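Allowance, Chores and the Jar on the Fridge

By Araceli Requena

Most of the mail we get in the first part of the year is about money. Parents want to know when to start an allowance, how much it should be, and whether it should be tied to chores. I have three kids, now 15, 11 and 7, and we have done it a different way with each of them, so I am not going to tell you there is one right answer. What I can do is set down what we tried and what some of our readers have told us.

With our oldest we paid by the job. There was a chart on the pantry door with prices on it: fifty cents for the dishwasher, a dollar for the bathroom sink, two dollars for raking. It worked for a few months. Then he had enough saved for the game he wanted and stopped doing any of it. When I asked him to unload the dishwasher he told me, very politely, that he didn't need the money right now. There wasn't much I could say. We had set it up that way.

With our daughter we split the two things apart. She gets an allowance every week and she has chores every day, and neither one depends on the other. If she skips the chores there are consequences, but we don't take them out of her pay. My husband was not sold on this at first. He thought it was paying her for breathing. I see it more like giving her something to practice with. She can't learn to handle money if she doesn't have any.

Eleni Karagiannis, who has four children and has been reading this newsletter from Rillport for years, wrote to say that her family does both. There is a base allowance, and there is a list of extra jobs that pay. Making your bed, clearing your plate and feeding the dog are not on the list. Washing the car is. "The rule is that if I would have to do it myself otherwise, and it's a big job, I'll pay," she wrote. "If it's your own mess, I won't."

That seems fair to me, and it is close to what we do now.

The amount is harder. A dollar per year of age is the rule I hear most often, and it is fine as a starting point, but it depends on what you expect the child to cover. Our 11-year-old buys her own snacks at the pool and presents for her friends' birthdays. Our 7-year-old buys nothing he really needs, so he gets less. If you are handing over a larger amount to a teenager, write down what it is for. We didn't, and we had a long argument about whether haircuts were included.
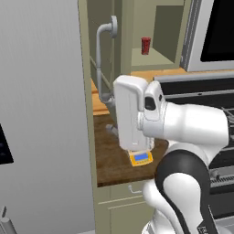
Vallejo, March 1, 2026

The second thing people ask about is saving. Last fall we put out a short survey and got 210 replies. The question was simple: do you make your children save part of what they get? We heard from parents on both sides, and some of the longest answers came from people who had changed their minds.

Julián Villanueva used to hold back half of his sons' allowance and put it in the bank. They never saw it and never asked about it. When the older boy turned 14 he was shown the balance and was surprised the account existed. "He hadn't saved anything," Julián wrote. "I had." Now the boys get the full amount and decide for themselves, and he matches whatever they put away. The younger one saves nearly all of it. The older one saves nothing for weeks and then gets serious when he wants something.

We use a jar. It sits on top of the refrigerator where everybody can see how full it is. A bank account is a better place for real savings, but a 7-year-old can't look at a bank account and see anything. Once the jar is full we take it in, he hands it over himself, and we start again. If you try this, use a clear one. Ours was a coffee can to begin with and he lost interest fast.

Yolanda Arroyo asked what to do when a child blows the whole allowance on something that breaks the same day. Her daughter bought a bracelet kit, the clasp snapped, and there were tears all through dinner. Yolanda wanted to know if she should have replaced it. I wouldn't have, though I understand wanting to. It is a small amount of money and she is going to remember it. I might have helped her fix the clasp.

Lending is a separate matter. We allow it, with 2 conditions. The loan can't be for more than the next allowance, and it gets paid back before anything else is bought. We write it on the calendar so that there is no discussion later — there was a lot of discussion before we started writing it down.

One more point, from Purificación Montes, who raised five children and now looks after her grandchildren several afternoons a week. She says to pay on the same day every time and to have the right change. Kids notice when it's late. If you forget for three weeks and then try to work out what you owe, they stop trusting the arrangement, and you end up being the one who needs reminding about responsibility. I have been guilty of this. I now keep an envelope of small bills in the drawer with the takeout menus.

Next month we will be taking up cell phones at the dinner table. If your family has a rule on this, whether or not it is being followed, please send it in by the middle of March. Let us know the ages of your children and if we may use your name.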